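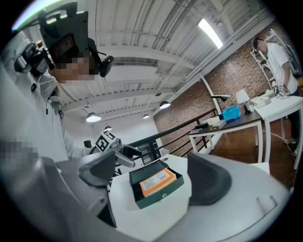 ¿Quién guarda la caja? Los robots y las tareas pequeñas

7/11/19

Escribo esto deprisa, entre dos entregas, así que perdonen el desorden. La pregunta me llega cada semana por correo: ¿pueden ya las máquinas hacer las tareas de casa, o las del taller? Respuesta corta: algunas. Respuesta larga: depende de cómo venga puesta la caja.

Llevo años escribiendo sobre automatización y sigo oyendo la misma promesa. En enero fue Nondmont, con su brazo para preparar pedidos. Luego Tinum, que iba a doblar las toallas de un hotel entero. Demos preciosas, las dos. Luz perfecta, mesa limpia, el objeto siempre en el mismo sitio. Volví a casa y tardé menos de un minuto en vaciar medio lavavajillas con una mano y el teléfono en la otra. Ninguna de las dos habría sabido por donde empezar.

No digo que no se avance. En Urrego, un almacén de repuestos que conozco bien, una célula mueve unas 300 piezas por turno y no se queja nadie. Pero son piezas iguales, en bandejas iguales. Para los paquetes sueltos siguen teniendo gente. Nelly Sánchez lleva allí el turno de tarde y me lo resumió sin adornos: «Lo que llega torcido lo enderezo yo». De 597 bultos raros en un mes, la máquina resolvió 85. El resto, manos.

Y a mí me parece un dato buenísimo, por cierto. Hace nada habría sido cero. 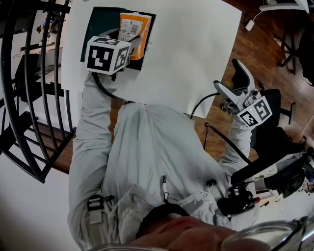

Lo que más me interesa es el agarre, que es donde se pierde casi todo el mundo. Se habla de inteligencia, de cerebros, de la nube... y el problema está en dos dedos y cuánto aprietan. Una pinza cerrada sobre una caja naranja puesta de pie, con su etiqueta y su código de barras: parece una tontería. Pues hay que decidir por qué cara cogerla, no aplastarla, no tapar el código si luego hay que leerlo. Y la otra pinza abierta, a la derecha, que también cuenta. Nosotros usamos las dos manos sin pensarlo. Una máquina tiene que aprender cuándo la segunda ayuda y cuándo estorba.

Por eso me fío más de quien enseña con las manos que de quien programa la trayectoria punto por punto. Coger una pinza, hacer la tarea uno mismo, repetirla, torcer la caja a propósito y otra vez. Es lento. Aburridísimo. Pero ahí entran los casos feos, los que en la demo no salen nunca.

¿En casa? Falta. Lemari anuncia un ayudante doméstico y yo no lo compraría todavía, ni con descuento. Mi cocina cambia de sitio cada día: una silla en medio, un cable por el suelo, la bolsa del pan donde no toca. En un taller se puede pintar una raya y decir que de aquí no pasa nadie. Díganselo a un niño de 2 años.

Para el taller sí, y pronto, si se elige bien la tarea. Meter y sacar de una caja, etiquetar, pasar de una mesa a otra. Cosas cortas, con alguien cerca para cuando falle – porque va a fallar. Lo que pido a los fabricantes es poco: que publiquen tambien los intentos malos, con la caja torcida y la luz que haya. Con eso ya podría contestar mejor a los correos.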